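Mamo Fruit Bowl, Yellow

Falla tableware, for kitchen and dining table

The Mamo is a plastic bowl with a scalloped rim in the form of a flower. We designed it for fruit that stays outside of the refrigerator and is eaten during the week. It measures 23 cm across the rim and holds up to 15 pieces of medium size, for example mandarins or small apples.

Long fruits can also be placed in it, if they lie along the wall of the bowl. For a large mango or a pepino melon we recommend to keep it beside the bowl on the table until it is ripe, so its weight does not press the softer fruit.
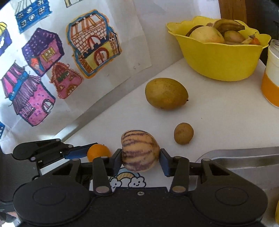 A customer from Londau wrote to us that she has used her Mamo every day for two summers, that the color is still the same, and that she would only wish for a smaller one to put berries. We have passed this wish to our workshop in Enthorpe. At the moment the bowl is made in one size only.

Care: wash by hand with warm water and a soft sponge. Please do not use it in the microwave or in the oven. The folds of the rim can collect juice, and a small brush cleans them well.

Overripe bananas should be taken out early, as they make the other fruit ripen faster.

Color: yellow
Diameter: 23 cm
Packing: single carton, or 18 bowls per case for shops
Stock: nearly 3000 pieces in the Enthorpe warehouse

Orders received before Wednesday noon leave the warehouse in the same week.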